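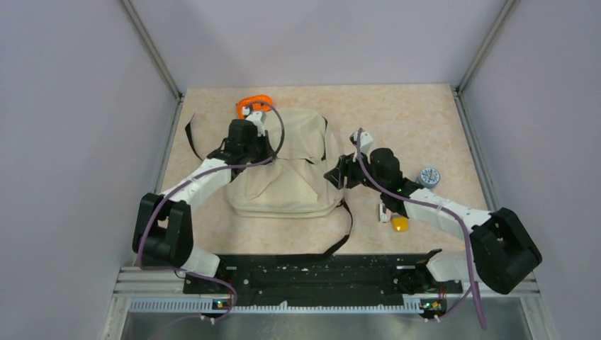
Figura 2. Mochila de lona de color crema, colocada en plano sobre una superficie beige.

4.2. La mochila como archivo involuntario

La literatura sobre cultura material escolar ha dedicado páginas generosas al pupitre, a la pizarra y hasta al tintero, objeto que ningún alumno de nuestra muestra sabría identificar. La mochila ha corrido peor suerte. Gourlay la despacha en una nota al pie como «contenedor auxiliar», y Stojanović, que al menos le concede un párrafo, lo emplea en quejarse del peso. Nuestro corpus sugiere que ambos debieron mirar dentro.

Entre los 73 hogares participantes de Parenora se registraron 856 objetos transportados a diario sin que su portador recordara haberlos metido. Los denominamos «residentes» para distinguirlos de los «convocados», es decir, los libros, estuches y almuerzos que alguien pidió expresamente. La distinción fue propuesta por Vidmar para los bolsos de adultos y resiste bien el traslado a la infancia, salvo en el caso de la fruta, que empieza el trimestre como convocada y lo termina como residente.

Las familias mostraron una confianza notable en su conocimiento del contenido. Una madre enumeró de memoria lo que llevaba su hijo, acertó en dos cosas y atribuyó el resto al colegio. El colegio, consultado, lo atribuyó a la madre. Las circulares ocupan aquí un lugar de honor: redactadas para llegar a casa, alcanzan el fondo de la mochila y allí se jubilan. En diciembre aparecieron autorizaciones para excursiones de octubre, algunas firmadas, lo que complica la hipótesis del simple olvido.

Conviene matizar el papel de los bolsillos. Phuthong sostiene que el bolsillo exterior funciona como espacio público y el interior como espacio privado. En las entrevistas, los niños invirtieron el esquema sin el menor respeto por la bibliografía: lo valioso iba fuera, a mano, y lo vergonzoso dentro, debajo del libro de matemáticas, donde según un informante de nueve años «no mira ni el de matemáticas». No hemos encontrado formulación mejor en los estudios sobre intimidad doméstica.

El material del objeto tuvo menos peso del previsto. Esperábamos que la lona, asociada por los padres a la sobriedad y a cierta idea de la propia juventud, favoreciera un uso más ordenado. No fue así. Las mochilas de lona acumulaban residentes al mismo ritmo que las sintéticas, y sus dueños las defendían con idéntica vaguedad («está todo, pero hay que buscar»).

Queda pendiente la cuestión del vaciado. Grgić describe una limpieza ritual al final de curso, con participación de toda la familia y un claro componente penitencial. En Parenora predominó una modalidad más económica, consistente en comprar otra mochila y guardar la anterior, intacta, en un armario. Dos hogares conservaban así la serie completa desde educación infantil. Volveremos sobre ellos en la sección 5, cuando sus propietarios nos permitan abrirlas.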